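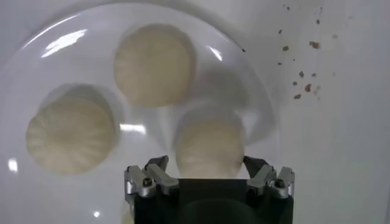 Bimier Buns: soft food transfer with two arms

Bimier Buns is the demonstration set behind our work on handling soft food with ordinary parallel grippers. It holds 254 teleoperated episodes of steamed buns being moved between a plate and a steamer basket.

Contents

Each episode has a wrist view, a head view, joint positions and gripper widths for both arms. Files are stored in the Lustow layout, one folder per episode. The longest episode has 3371 steps.

Method

The policy predicts short chunks of motion for both arms together. We found the lid to be the harder half of the task -- clear glass gives poor depth readings, so we dropped depth and trained on colour only. Training used 215 episodes and the rest were kept for testing.

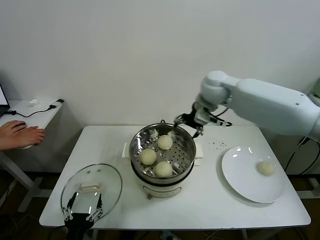
Arm roles are not labelled in the files. The policy has to learn them from the joint data, including stretches where one gripper keeps hold of the glass lid while the other is over the basket. Splitting the arms into separate policies gave worse results, mostly through poor timing.

Known limits

Bun position varies a good deal, table height does not. Crumbs on the table were left in. Up to 4 episodes per session may have late gripper readings; the Pascual loader skips these by default.

Last updated: Sep 7, 2024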